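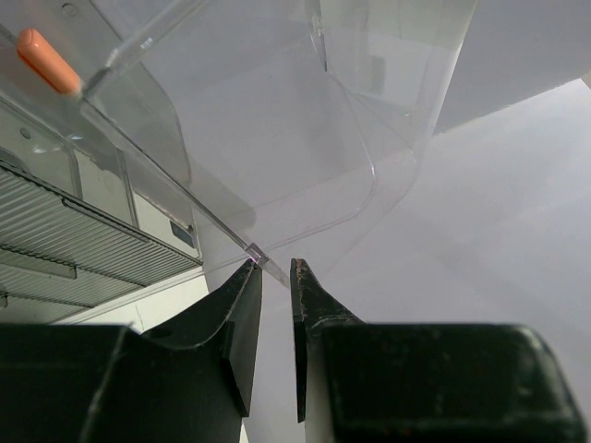 How often should the sediment filter on a shared well be changed?

Every 9 weeks on the Stimari line, or sooner if the pressure drop across the housing goes over 21 psi.

The old schedule was set by the calendar alone and did not account for flow. Between the spring flush and the end of August the Stimari meter logged 3629 gallons through the first housing, and the cartridge was close to its limit before it was due. The Bornaren line carried 975 gallons in the same period and its cartridge could have stayed in. Both lines now follow the pressure gauges first and the schedule second.

Read the inlet gauge and the outlet gauge with one tap fully open. Subtract the second reading from the first. A reading taken with all taps closed is of no use - the two gauges will match no matter how dirty the cartridge is. Write the difference on the card inside the pump house door, with the date.

To change a cartridge, close the inlet valve, then the outlet valve. Press the red button on top of the housing until the hissing stops. Unscrew the bowl by hand or with the Zoko wrench that hangs beside the tank. Wipe the O-ring and its groove, check for nicks, and apply a thin film of silicone grease. Petroleum jelly swells the rubber and should not be used. Hand tighten the bowl only.

Open the inlet valve slowly and run the nearest tap until the water is free of air. Cloudy water that clears from the bottom of a glass upward is air. Cloudiness that settles to the bottom is sediment, and should be reported.

The Sanna branch is still on string-wound cartridges and will stay on them until the present stock is used up. Revised 2 September 2026.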